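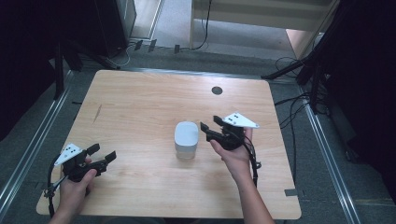

White object, like a lidded container, on the bench table, November.

Drying agent notes, part 2

Picking up where I left off on the Iltumis beads. Claim on the data sheet is that one charge holds a closed jar dry for a whole season and that the color change is a reliable sign of when to swap. I don't believe the second part and I'm not sure about the first.

Setup is the same as last month. Glass jars, rubber seal, one humidity card and one little logger in each. Half the jars got Iltumis, the other half got the plain clay packets we have been buying from Tagle forever. One jar with nothing in it as a check. All of them on the shelf over the sink, which I know is the worst shelf in the building. I wanted a bad shelf.

Logger dump this morning gave 3,123 readings. I threw out 1,848 of them from before I reseated the lids, so anyone opening the file should start after the gap. Ronaldo thinks I should have kept them and flagged them. Maybe. But the lids were on crooked and I don't see what a crooked lid tells us about beads. Raw file is still on the shared drive if he wants to argue it.

What's left, in plain words:

Clay packets pulled the jars down slower and then sat flat. Boring line, no surprises.

Iltumis dropped fast the first day, faster than clay, I'll give them that. Then it crept back up. Small creep, but every jar did it. By the time the creep was obvious on the logger the beads were still the "good" color. So the color is telling you about the beads on the outside layer, or about nothing.

Empty jar followed the room, as it should.

Before anyone writes this up as a win for clay: I weighed the packets and the clay charge was heavier. We have 107 grams of clay per jar against whatever Iltumis calls one charge, and I didn't match them. My mistake. Next round goes by weight. I would also like to see the beads tried after a bake, because the brochure says they can be reused many times and gives no number at all for how much they lose each time. "Many" is doing a lot of work in that brochure.

The Mendeo rep called while I was typing this. They resell the beads and she says the Drenport shop got great results. Asked for the data, was told it was "more of a general impression." Asked what they were storing. She didn't know. I'm not counting it.

Ronaldo's theory for the creep is the seals, not the beads. Fair, except the clay jars have the same seals out of the same bag and they held flat. He says a bag can have bad ones in it. Fine, swap lids between the two sets and see if the creep moves with the lid. It takes ten minutes and would settle it.

To do:
Match charges by weight, both sets
Swap lids, note which went where (Espiritu)
Bake a used batch, 6 hours, weigh before and after
Move one jar of each off the sink shelf
Don't order the big drum from Mendeo yet, whatever the discount is

The humidity cards read about a step drier than the loggers in every jar. Trust the loggers for now. I haven't checked those against anything either, so salt jar test before the next dump.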